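The February trip, part two

I had booked the Wednesday flight out of Tolentino because it was the cheapest one left, and because the connection in Vesport gave me almost two hours. We boarded on time. Then we sat at the gate while they looked at a warning light for one of the cargo doors.

The captain came on twice. The first time he said five minutes. The second time he said the door was fine but the sensor wasn't, and a mechanic had to sign it off before we could push back. By then it was close to 7 in the evening and my connection was looking doubtful.

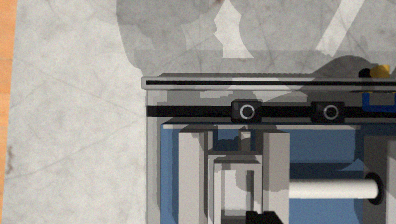
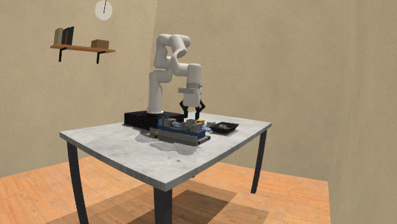
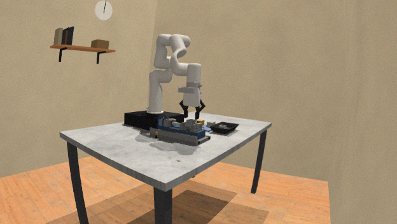 We landed in Vesport after my next flight had left. There were two people at the transfer desk and a line that went back past the restrooms. The agent who helped me, Hui-mei Yu, was patient and quick. She put me on flight 1262 the next morning and gave me a voucher for the Zollwood, a hotel on the airport shuttle route. The voucher also covered up to 700 points' worth of food, and I still don't know what that means in dollars. It paid for a sandwich and a coffee.

My room was 573, at the end of the hall by the ice machine. I slept fine.

The morning flight left on time and was half empty. My suitcase didn't make it. It came to my door two days later with a Kondutel tag on the handle, which is the courier the airline uses. One wheel was cracked. I filed the damage claim online and they want a receipt for the suitcase, so I'm going through old emails for that now.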